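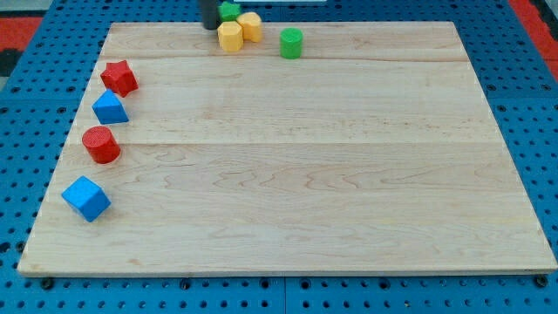 # Preparing a tabletop robot demonstration for an open day

**Posted by Quinlan Community Workshop** in Public Events and Outreach

Our workshop will hold its annual open day in October, and for the first time the program includes a robot demonstration. A small arm will pick up colored blocks from a wooden board and sort them while visitors watch. We expect about 200 people over the course of the afternoon, many of them families with children.

We would appreciate guidance from organizations that have presented a similar activity. Our specific concerns are as follows:

- How long should each session run, and how many visitors should be admitted at one time?
- Is it advisable to use several shapes, or should we keep to cubes?
- May visitors be permitted to place the blocks themselves?

Our present plan allows 90 minutes in total for the demonstration. The room is on the ground floor and has one door. We have no budget for additional equipment, although we can borrow stanchions from the Plullwood library.

---

**Urkley Makers Association**

We have presented a block-sorting demonstration at two open days and can offer the following.

Session length: 18 minutes proved suitable, including the introduction and time for questions. We attempted a half-hour format the first year, and younger visitors left before the end. Please note that your 90 minutes will accommodate four sessions with a reasonable interval between them. You will not be able to admit all 200 visitors in that time, and we recommend issuing free timed tickets at the entrance.

Shapes: We advise a mixture. Cubes and cylinders are familiar to everyone, but the audience pays closer attention when the arm approaches a star or a triangular block. Ask visitors beforehand which piece they believe will be the most difficult to pick up. Opinions differ widely, and the discussion occupies the time while the arm is moving between positions.

It is also worthwhile to place some blocks close together and others well apart. A closely grouped set allows the presenter to explain why a gripper needs clearance around an object. With every piece spaced evenly, that part of the talk has nothing to refer to.

Secure the board to the table before the doors open. Ours was held only with tape the first year, and it shifted twice during the second session — the presenter then had to stop and set the positions again.

---

**vamer_events**

Tickets, yes. We had 19 people per session and that was already too many for one table, as the back row could not see. A low bench for children at the front helps. Bring spare blocks, they go missing.

---

**Plullwood Technical Outreach**

On the matter of visitor participation, our policy is that guests may arrange the blocks only while the arm is stopped and a staff member is standing at the stop control. Guests then return behind the barrier, and the staff member confirms that the area is clear before the arm is restarted. Please state this procedure aloud at the beginning of every session.

The stanchions should stand beyond the full reach of the arm, including any position it does not use in the program. Measure this with the arm extended.

We also suggest keeping the exit route separate from the waiting line where possible. With one door, the practical solution is to empty the room completely before the next group enters.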